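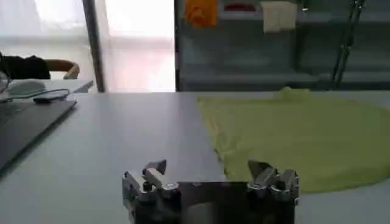

Kieran Mac Carthaigh reckons a robot that folds shirts ought to start with socks, as they're smaller and fewer people would be upset. He has a point, but a sock won't teach you much about corners.

We're building ours in the Skarnside shared workshop. It's called Baumgart, and it is not clever. You know a T-shirt is a T-shirt even when it's in a heap on your bedroom floor (and I bet it is). To Baumgart, a heap is just a lump. Every wrinkle makes a new shape, and it has to work out where the edges have gone.

Then it has to pick one up. Your hand has five fingers and can feel cloth slipping. Each of Baumgart's grippers has two fingers and feels nothing at all, so we use cameras to help it see what it's doing.

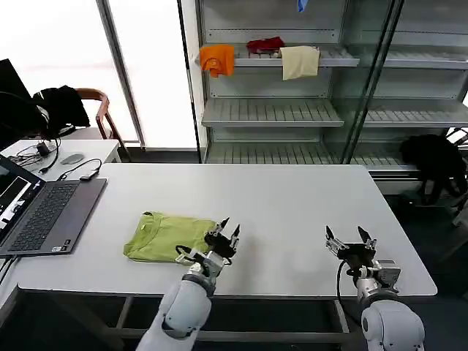

How does it learn?

Slowly. We move the arms through a fold, the computer remembers, and then we do it again. We've done 300 folds so far. Baumgart has managed 14 by itself, and one of those was mostly a knot.

Try it at home: fold a T-shirt using one finger and thumb on each hand, wearing thick gloves. Don't be smug if you manage it.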